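Why I still go to the small stadium

My brother asked me again why I pay for a season ticket at Silura when the big matches are on television every night. I tried to explain it to him in March and I did not do it very well, so I try here.

We are in the fourth division. On 7th April we played Hourani at home, in the rain, and the speaker told us there were 3694 people. For us it is a very good number. Hourani scored after 11 minutes from a corner which our goalkeeper should have caught, and for a long time I thought it would finish like the last 4 matches, all of them lost.

Then the coach put in Kwame Ansah on the left side. He is still young and he loses the ball a lot, but he runs at the defender every time -- he does not look for the easy pass back. He made the first goal with a low cross, and he won the penalty for the second. 2-1, and the old men behind me were singing a song I had never heard before.

I know that the level is not high. Many passes go directly out of the field. But I stand close enough to hear the players shout, and when they are tired I can see it.

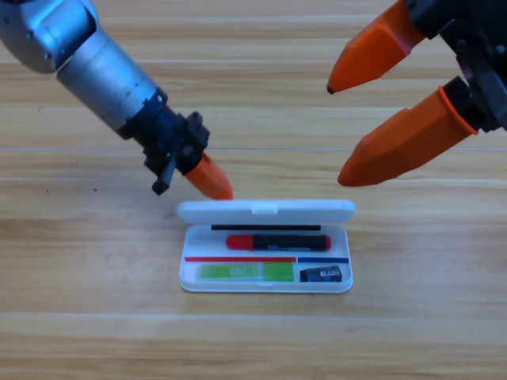 Radka Spahić wrote to me under my last post that I am too kind to the defense, and that a team which lets in a goal from a corner every week does not deserve to go up. She may be right. We practiced corners all winter, the coach says. The next match is away, and I have already bought the bus ticket.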